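Two Grippers, One Bedspread

For most of the past year, the Pellberg team tested hand-held grippers at a steel bench in its own workshop. Ertuğrul Keskin, who runs the trials, wanted something less tidy. In August he moved them into a bedroom.

The task sounds simple. A person picks up a thin cloth on a bed, straightens it and folds it, using a gripper in place of fingers. The tool records what it sees, and the recordings are later used to train an arm. Keskin was comparing two sets of fingers from Dultomik, one stiff and one with a little give, on the same body and under the same wide lens.
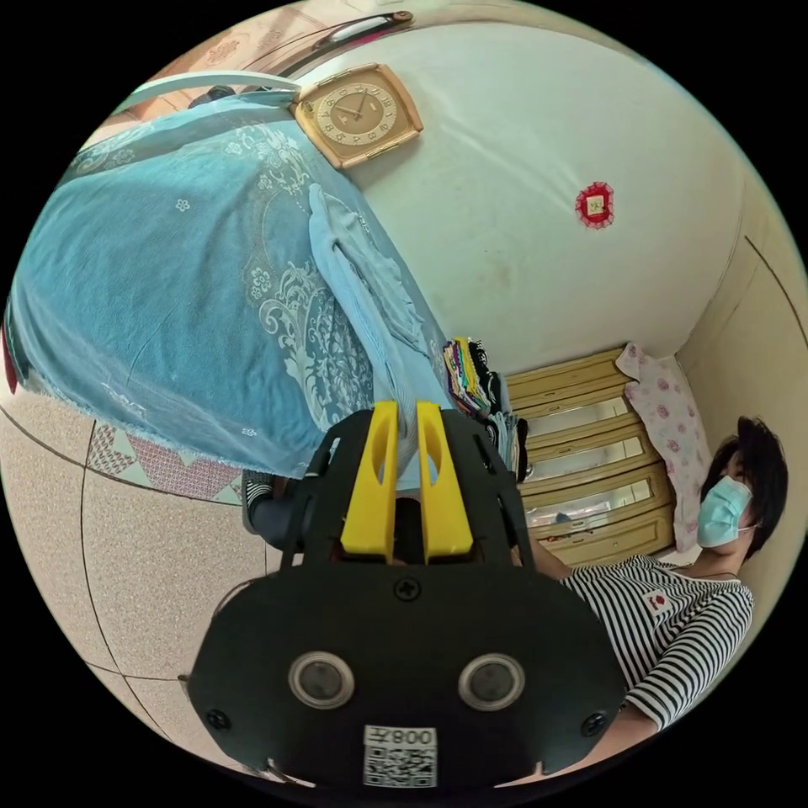
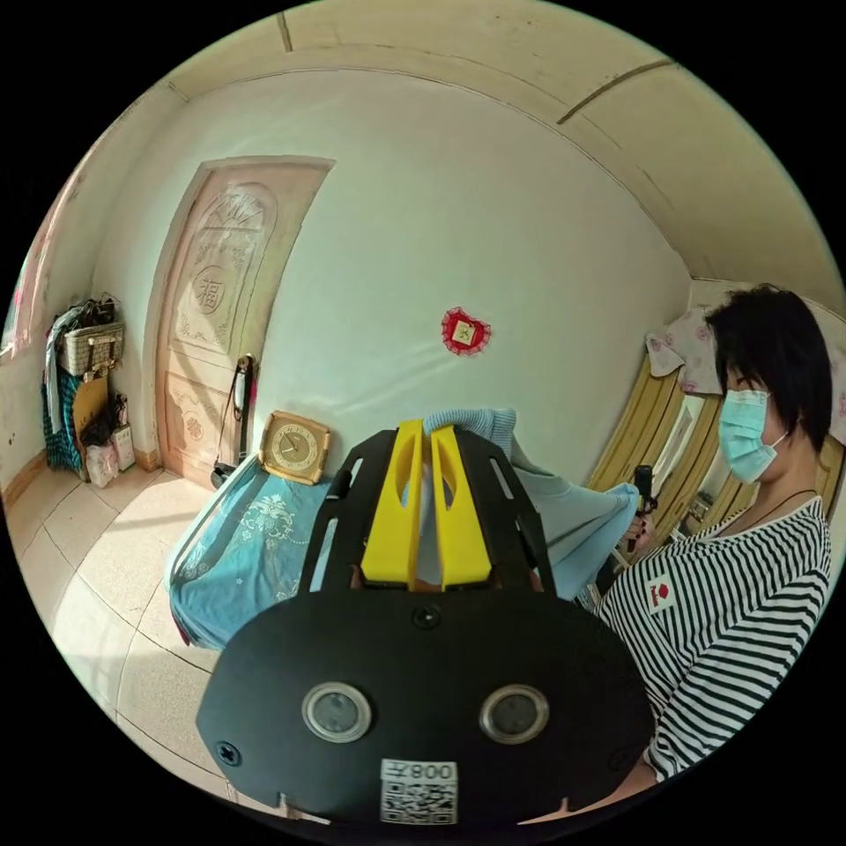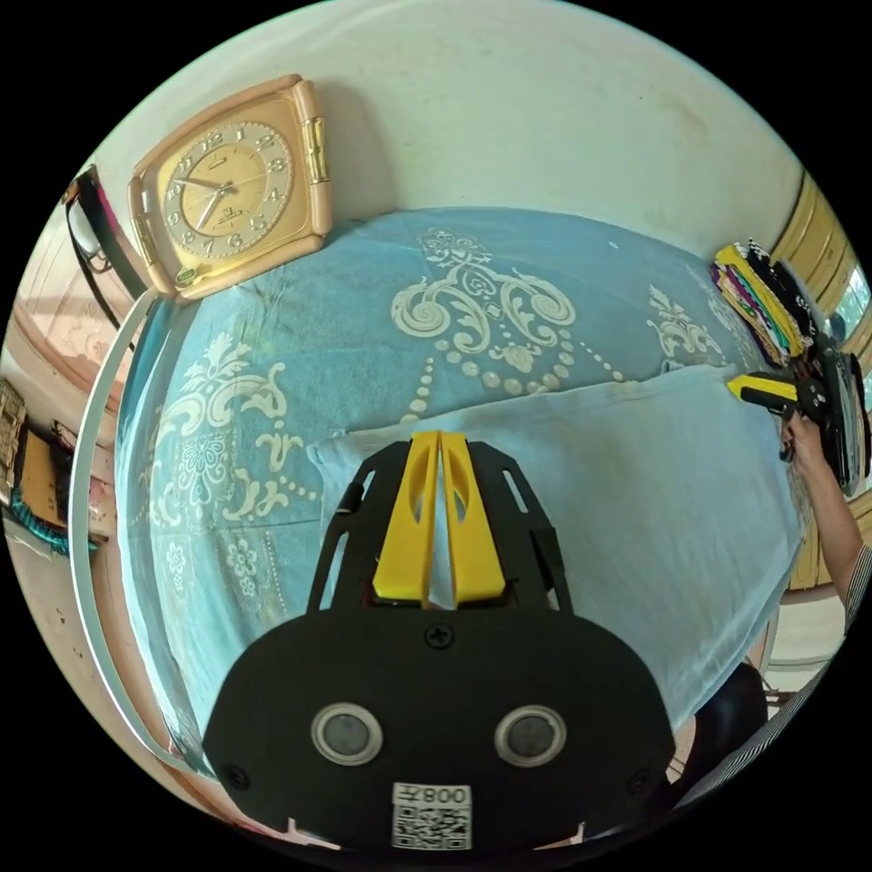
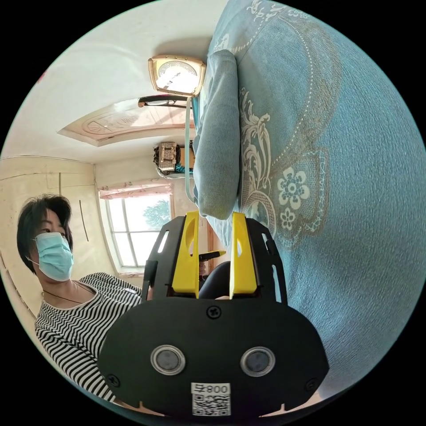 Views from the gripper's own camera, with the yellow fingers in front and the patterned bedspread beyond.

Each set of fingers was put through 80 folds. The stiff pair was quicker at the start of a fold but often took hold of the bedspread along with the cloth. The softer pair was slower and dropped fewer corners. Keskin prefers the soft ones for fabric and would keep the stiff ones for boxes and bottles.

The lens caused more argument. It takes in most of a room, so an operator can work close to the wall and still have the bed in view. It also bends every straight edge, and the Skatbridge software needed a new calibration before it could place the fingertips to within 2 millimeters.

Across the whole trial the team kept 1071 recordings. About 1000 were clean enough to use. Most of the rest were lost to a loose cable, which has been replaced.

The next round moves to the kitchen, with a Ndung'u controller and the same soft fingers. Keskin plans to start with dish towels.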